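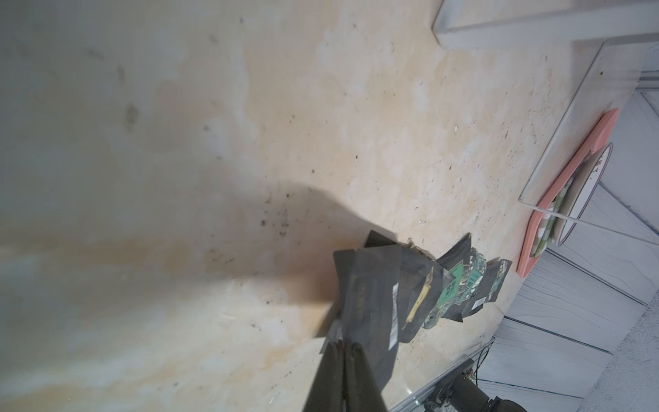
The heap, dark packets piled on the table.

Tea shelf, one Sunday: a gallery

I have never believed in tea storage as a subject. Put the tea somewhere dry, drink it, buy more. So when Despina Golob asked me to come and look at her method for keeping single-serve packets in order, I went along with low expectations and a thermos of my own.

The method is simple enough to fit on a Post-it. Empty everything onto the table, turn the packets so you can read them, and give each kind its own spot on a small shelf. Despina swears it has changed her mornings. Her sister-in-law, Lumturie Mladenović, swears it hasn't.

What I will say is that dark packets are a lousy idea from the tea companies. Tipped into a pile they could be anything, and you end up sorting by whatever scrap of colour is showing. A bit of green, a bit of gold, and otherwise you're reading barcodes. Despina has 37 packets at last count, down from a number she wouldn't give me.

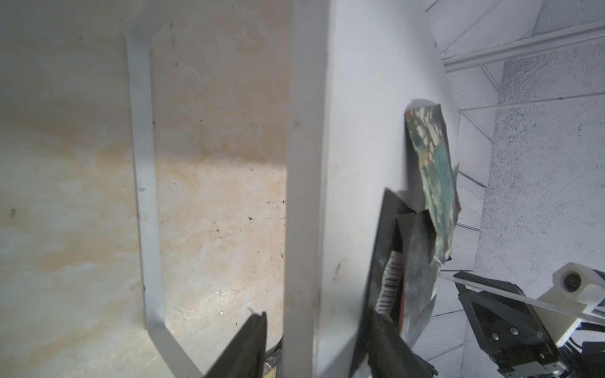

Barcode side out, up against the white panel. No help at all if you want to know what you're drinking.

I asked why she doesn't stand them all up like file folders, as the organizing blogs tell you to. She has tried it. Soft foil slumps, she says, and one packet going over takes its neighbours along. The blogs always seem to use rigid little boxes, and they always seem to have been arranged five minutes earlier.

She also tried a Lustix drawer divider for 24 days and gave it away. I'd have given it away sooner. The slots were too narrow for the larger packets, and the leftover space in front collected crumbs. 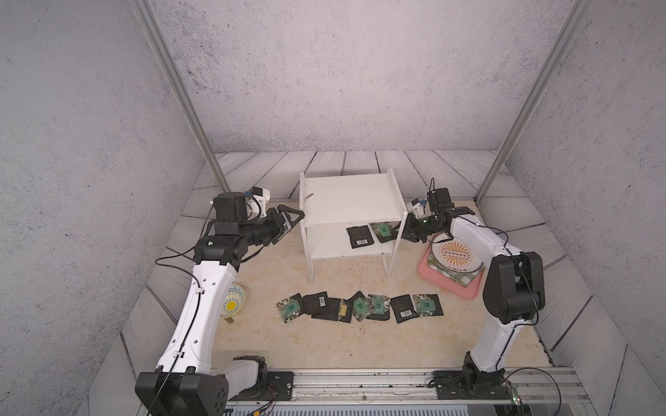
White two-tier shelf toward the back of the table, packets and plates out on the table around it.

Now, the shelf. I was ready to dislike it. Two tiers and an open front isn't much of a storage system, and anything that sits out in the open gets dusty and gets moved. But I'll concede the open front: you can see what you've got without pulling anything out, and a shelf that size can't hold enough to become a second junk drawer. Whether it still looks tidy in October is another matter - I have my doubts, and I've told her so.

My other complaint is with laying packets on top of one another. It looks organized until you want the one underneath, and then the whole arrangement gets shuffled again.
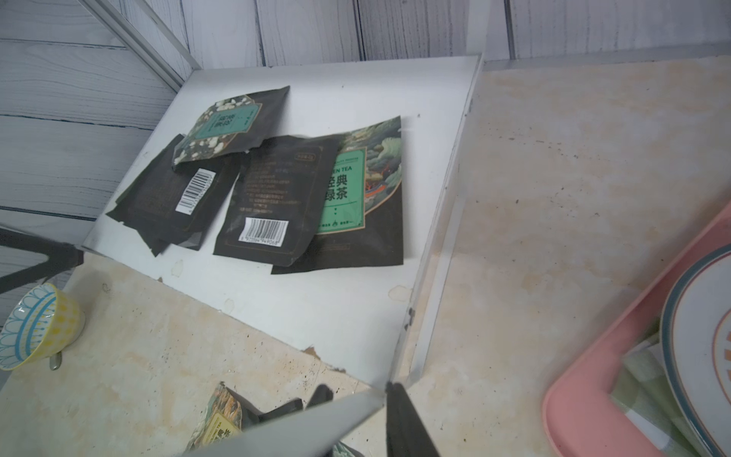
Despina's answer is that you should only own teas you'd be happy to pick blind. That sounds to me like an argument for owning fewer teas, and for that you don't need a shelf or a method. Lumturie keeps two kinds in a jar by the kettle and has never lost either of them. I drank a cup from the jar before I left, and it was perfectly fine.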